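Materials and Making, Unit 5: Wood that moves
Handout to go with the second lecture

Welcome back! Last time we looked at how a tree grows, and I promised that all that talk of cells and rings would pay off. It does today, because we get to the question I love most in the whole course: why does a plank change its size after it has been cut, dried, planed and made into something?

Start with water. A living tree is full of it, some sitting in the hollow middles of the cells and some held in the cell walls. When timber dries, the hollows empty first and the plank hardly changes. Only when the walls begin to give up their water does the wood shrink. The changeover is called the fibre saturation point (write this down, it comes back in Unit 6).

Now for the odd part. Wood doesn't shrink evenly. Along the length of the trunk it moves so little that most makers ignore it. Across the rings, from bark to centre, it moves a fair bit. Around the rings it moves most of all, often near twice as much. So a wide board sawn from the side of a log will cup as it dries, and the edges curl away from the heart. Have a look at any old garden bench and you'll find it - once you know, you can't stop seeing it!

A worked sum. Take a board 200 mm wide that moves by 5 per cent of its width between wet and dry.

200 x 0.05 = 10 mm

Ten millimetres! Put that board in a tight frame with glue on all sides and something has to give, usually the board. The old door panels from Etthorpe that we passed round last week sit loose in a groove for exactly this reason, and you can see a pale strip of unpainted wood where each one has shrunk back.

Narrow strips are the other way out. Glue many of them side by side, turn the grain so that neighbours pull against each other, and the top stays much flatter than one wide slab would.
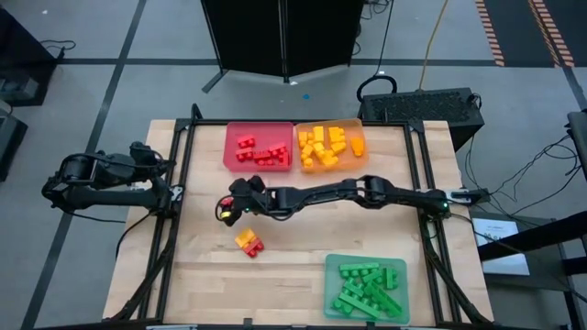

The total width still changes with the seasons, though, and students often miss this. A glued-up top swells in damp weather just as a single board does. It simply stays flatter while doing it. Fix it to its base with slotted holes or wooden buttons so it can slide a little.

For next time
Read the Tremance notes on drying sheds, pages 1 to 5.
Weigh your sample block (mine is number 3203) and put it on the windowsill. Weigh it again before class.
Bring a pencil, a ruler and any bit of scrap wood with the end grain showing.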